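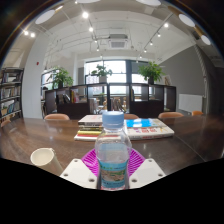

A clear plastic bottle, a mug and two piles of books on the big brown table at Skestow.

25/09/2022
By Karla Mendoza

I have a confession to make about tables. I've owned four in my adult life and I couldn't tell you a thing about what I did at three of them. Ate, presumably. Piled post on them. The fourth is the one I'm writing at now, and it's only the fourth because I spent a week at Skestow last winter and came home wanting to throw the old one out of the window.

Skestow is a reading house, if you haven't come across the term (I hadn't). You rent a bed upstairs, and downstairs there's a long room with shelves, a kettle and one enormous dark wood table that everybody shares. No lectures, no workshops, no group cry on the last night. You come down in the morning, pick a chair and read until you're hungry.

Guadalupe Sandoval opened the place with 2000 books left to her by an aunt, most of them in languages she couldn't read. She'd meant to sell the lot. Then the dealer came, offered her a price for 60 of them and asked if she wanted the rest taken to the tip, and she was so cross that she bought a house to put them in. That's how she tells it, anyway! Her brother-in-law, Henryk Pietrzak, remembers a good deal more paperwork.

It was Henryk who found the table. It came out of the boardroom at Paremel, the old shipping office, when the building was being turned into flats, and it took 8 people to carry it up the front steps. They had to have a window out. He still talks about that window as though it were a relative who'd passed away.

"It's too shiny," he told me, running his sleeve along it. "You get the lamps in it. I wanted to sand it right back and she wouldn't have it."

I'm with Guadalupe on this one. I like a table with a bit of gloss, and I like seeing the lights come up in the wood when it gets dark outside at four o'clock – I was there in December, so it was dark for most of my stay. The grain is lovely if you've lost your place on the page and need somewhere to put your eyes.

What I wasn't ready for was how quickly people make a little territory. By the second morning I had mine: mug on the left, water in front, books lying flat beyond them where I could reach. Flat is a house habit, by the way. Stand a book up on that table and somebody will quietly lay it down again. My piles were hopeless, all sizes, a fat one on top of thin ones, and a yellow spine in the middle that I kept meaning to get to and never did.

Montserrat Zamudio, who had the room next to mine, worked the other way. One book, closed, squared up to the edge. She was getting through a 93-chapter family saga and wouldn't let herself see what came after it. I found this very impressive and slightly frightening.

The water rule is the only one written down. Lids on, always. It's on a card by the kettle in Guadalupe's handwriting, underlined twice, and dates from an accident with a jug and an atlas. Mugs are allowed because, as she put it, she's not a monster, but you're expected to drink up and not leave an inch of cold tea by somebody's elbow. I've brought that one home with me and my family are thrilled, as you can imagine.

Anyway, the table. Mine came from a school clearance, it's half the length of the Skestow one and it wobbles if you lean on the window end. I've put three books on it and a bottle of water with the lid done up tight. The post goes in the hall now.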